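September, by Réka Sipos

Flurkwood Pantry Shelf, 3-tier

A shelf for people who buy chickpeas in case of emergency and then order takeout in the emergency. The Flurkwood holds 25 standard cans on 3 sloping tiers. You load at the back and take from the front, so the oldest soup goes first whether you like it or not.

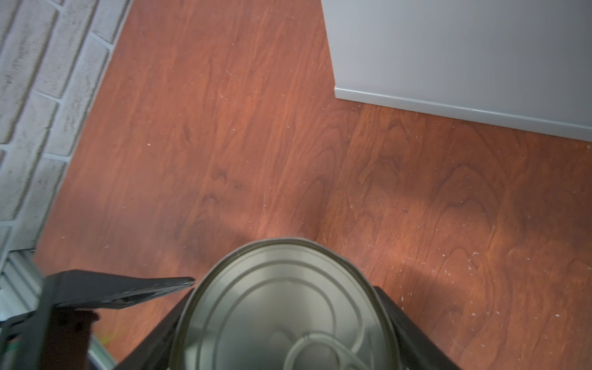 Sealed can, lid up.

The shelf is 900 mm wide and comes flat in a box with 2 side panels, the tiers and a bag of screws. Kolitz, our old model, needed an Allen key and a forgiving spouse. This one needs a screwdriver.
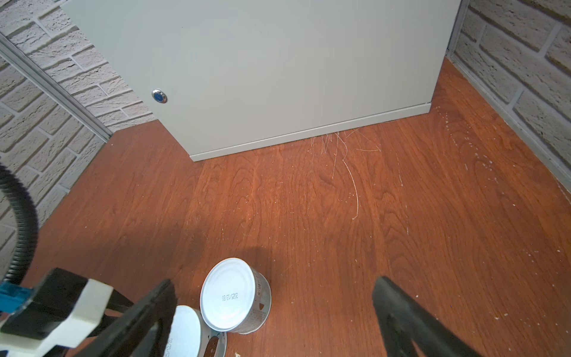 Will it take the big tomato cans?
Only on the bottom tier, and you lose the divider while they're in there.

Wipe it with a damp cloth. Syrup from canned peaches will find the runners sooner or later, so the tiers lift out.

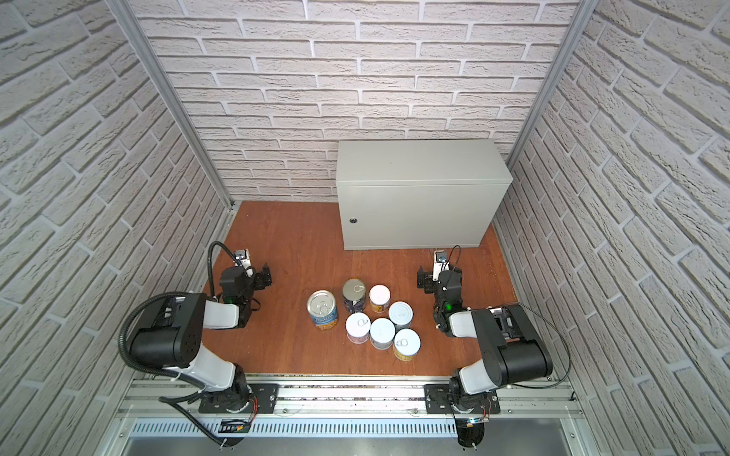
GRIKITZ HOME STORAGE | Kitchen & Pantry Team

Spare dividers are sold in pairs. The ones from the Boros range fit too, although the green is a matter of taste, and the taste was our former designer's.

Labels are a separate purchase. We recommend writing the date on the lid in marker,
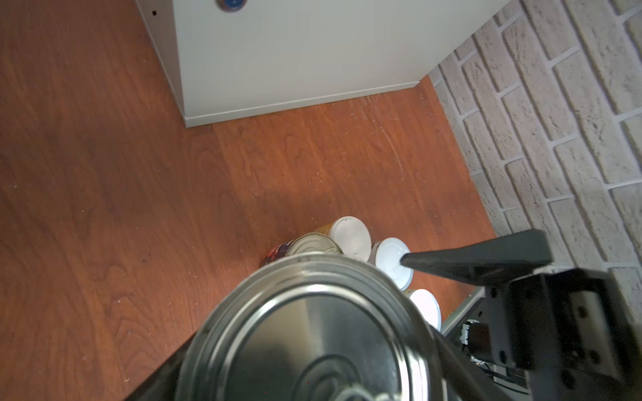 large enough to read without your glasses, and putting the marker back where you found it. Wall brackets are included. Please use them.

We use cookies to remember your basket. Accept | Manage settings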